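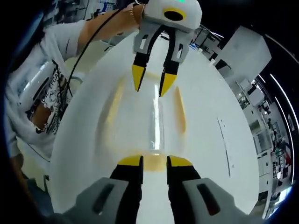 A clear cup on a white surface.

Lirdale ends free cups at town events

Visitors to town-run events in Lirdale will pay a $2 deposit on each drinking cup starting 26th July, after the town council voted to stop handing out single-use cups at concerts, markets and the summer fair.

The deposit will be paid back when the cup is returned to any of the 11 drop-off points planned for the park and the streets next to it. Cups will be washed at the Strobel Street kitchen, which already handles dishes for the senior lunch program.

Maribel Quispe, who runs the town's events office, said the change grew out of a trial at the spring market in April. Vendors gave out 374 reusable cups that day and got 332 of them back.

"We lost fewer than we had planned for," Quispe said. "Most people brought them back on their way to the parking lot. A few turned up in the flower beds the next morning."

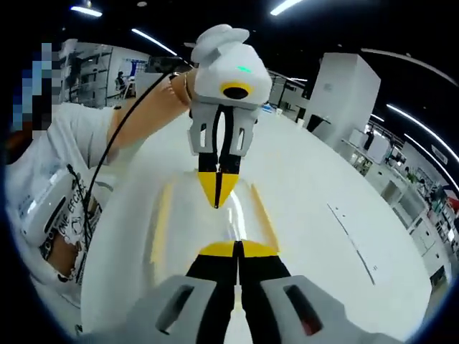 Not every vendor is happy with the plan. Eduardo Carvalho, who sells lemonade and iced tea at the market, said the deposit slows down his line and means keeping more small bills on hand.

"On a hot day people want a drink and they want it fast," he said. "If I have to explain the deposit to each one, the line gets long."

The council agreed to let vendors add the deposit to the posted price, as long as a sign at the stand says how much of it will be refunded. Vendors who sell only bottled or canned drinks are not affected.

Council member Lena Olszewski voted against the measure. She said she supports the idea but wanted the town to wait until next year – the kitchen has one dishwasher, and it is due to be replaced.

Signs and maps of the drop-off points will be posted at town hall and at the park entrance on Jurkton Road. Cups can also be returned to the events office during business hours.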